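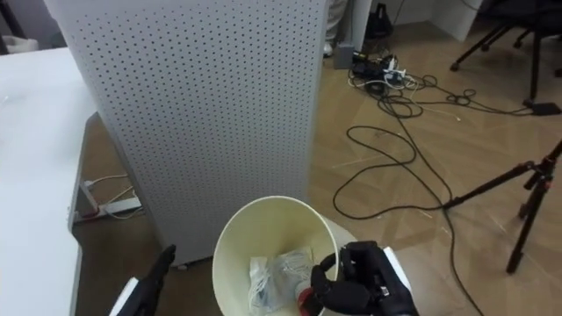 Bin task: grip on the rim or carry from underneath?

Forum: Inddale Robotics Club > Student Projects > Two-Hand Team

rpaucar
Starting a new thread because the old one got buried under the battery discussion. We need to settle how the hands pick up the bin before Saturday. Right now the right hand takes the rim with the fingers curled over the edge, and the left hand comes in from the other side. The task for the fall showcase is: take the bin from beside the table, carry it to the mark, set it down without spilling. Contents are whatever is in there, mostly packing plastic and cable bundles.

Rim grip is what we have code for. Saqib wants to change to two hands underneath. Please post what you think, and please say whether you have run it yourself or are going by the video.

squreshi
I have run it. My problem with the rim is that it is thin and there is not much for the fingers to hold. If the bin is light, fine. If somebody puts something heavy in one side, it is going to tip toward that side and one hand on the rim won't stop it. With two hands low on the body you are carrying it the way a person carries a full bucket that has lost its handle.

I know it means new poses. I'll write them.

yiwasaki
Against. The bin is narrower at the bottom than at the top. Two hands pressing in on a taper want to slide up or down, depending on where you start. And it sits on the floor, so you can't get fingers under it without tilting it first. The tilt is a whole extra step and it is the step where things fall out.

The rim gives you a hook. Even if the squeeze is weak, the finger over the edge is still over the edge.

squreshi
The hook only works if the finger goes over. In my log from last week I have 40 tries and 16 of them ended with the finger on top of the rim and not past it. That looks like a grip to the software and then the lift starts and the bin stays where it is.

yiwasaki
Then the fix is the approach height. You are coming in too low. Did you run those with the old wrist offset?

squreshi
I'd have to check.

rosalba_f
I was the one who changed the offset, and I changed it on the Tuesday, so if Saqib's tries were before that they are on the old one. Sorry, I put it in the notes file but not here.

For what it's worth I have only run the rim version. It works better when the thumb side goes down into the opening a good way before the fingers close. If you close early you get what Saqib is describing. The other thing that helps is an emptier bin. When it's full the inside part of the hand hits plastic bag before it gets deep enough, and the bag pushes back a little, and the fingers stop short.

rpaucar
Can we agree on what goes in the bin? The rules sheet says "assorted light household or workshop items" and nothing else. I'd like us to train on something close to what the judges will use.

biljana_m
I asked. They will load it themselves and they won't tell us with what. It will be under the limit in the rules. So no, we can't agree on it, we have to be okay with anything.

My suggestion is to stop refilling it with the same cables every time. The white bundles have been in there since September and the hand camera has seen them in every single recording we have. If we train on that, the model is going to think a bin is a thing with white cables in it.

yiwasaki
Agree with this completely.

squreshi
Also agree, but that is a different topic from the grip.

biljana_m
It's the same recordings, Saqib. If we redo them we should fix both at once. We have over 2,000 clips and I am not labeling them twice.

mujic_fan8
Not on this team, I'm with the line followers, but I sat in on one of the sessions. Is there a reason you work on the floor next to the desks? Half the time seemed to go to moving cables. The wood floor pattern can't be great for the vision part either, with the light bouncing off it.

rpaucar
The floor is in the task. The bin starts on the floor so we practice on the floor. The showcase hall has a plain gray floor, so you're right that ours is harder. I don't mind that.

Cables are a fair point. The black one with the big loop in it needs to go along the wall or get coiled and tied. It runs right past the tripod foot, and anyone who steps on it is going to pull on the tripod. Same for everything coming out of the pile of adapters. I would like that pile in a box with a lid and one cord coming out of it.

rosalba_f
I can bring a box. We can't use a lid with the adapters in it though, they get warm. Open box, or one of those cable trays that goes under the desk.

rpaucar
Open box is fine.

mujic_fan8
There were also little bits of paper or plastic on the floor when I was there. If a caster rolls over one, no big deal, but if your hand tries to pick it up that's going to be a funny video.

rosalba_f
Those come off the packaging. I'll sweep.

squreshi
Back to the grip. I checked. Of the 40, the first 24 were on the old offset. All but 8 of the misses were in that group. So it's 8 out of 24 on the old one and 8 out of 16 on the new one.

yiwasaki
So the new offset is worse?

squreshi
By my numbers, yes. I didn't expect that and I don't think it's many tries to go on.

rosalba_f
Were you doing the full bin on the new ones?

squreshi
Yes. I filled it up halfway through the evening because Ruth asked for full bin runs.

rosalba_f
Then we can't tell which one did it. That's two changes in one set.

squreshi
Right. I'll own that. I still think it says something that a full bin gives the rim grip trouble, and the judges are loading the bin.

yiwasaki
It says the hand needs to come in at a different spot when there is stuff in the way. Look from above first, pick the side of the rim with the most open space, go there. The head camera has a good view straight down into it.

biljana_m
That's not in the code now and it isn't a small thing to add. Who writes it?

yiwasaki
I would. The Tisix library has a depth function I can use for a rough version. No promise on Saturday.

rpaucar
Okay. What I'd like to do on Saturday, doors at 10 a.m.:

1. Rosalba and I clear the floor and sort out the cables before anything gets powered up.
2. Bin gets emptied. Everybody brings a few things to put in it, different shapes, nothing sharp and nothing wet.
3. Rim grip, new offset, bin empty. 16 tries.
4. Rim grip, new offset, bin full. 16 tries.
5. If there is time, Saqib's version with the full bin. As many as we can fit.

Nobody changes anything between 3 and 4 except what's in the bin. Write it down in this thread and in the notes file.

squreshi
I'd put 5 ahead of 3. We already know something about the rim. We know nothing about the other one, and "if there is time" has meant no every week so far.

rpaucar
I hear you, but if we lose the afternoon to new poses we go into the showcase without a clean number for either one. I can give you a fixed slot. 2 p.m. to the end, whether or not 4 is finished.

squreshi
That works.

yiwasaki
I still think it's going to slide. But I'll help set it up — the left hand will need new limits, it hasn't done much so far except be near the bin.

biljana_m
One more thing for the list. Can whoever is running the hands keep the table clear? I have clips where there are things at the far end of it and clips where there aren't, and I end up sorting them by hand. Either always or never.

rpaucar
Never. Table clear. Adding it to 1.

mujic_fan8
Can I come watch? I can bring the Wondau tape for the floor mark if you still need it.

rpaucar
Yes and yes. The old mark is peeling up at one corner.

rosalba_f
Box is in my car. Also I found a rubber ring that might fit on the rim, but I'm guessing changing the bin is against the rules.

biljana_m
It is. Section on objects, second paragraph. You can put rubber on the fingers though.

rosalba_f
Then I'll bring finger covers in two sizes. They go on after step 4, not before.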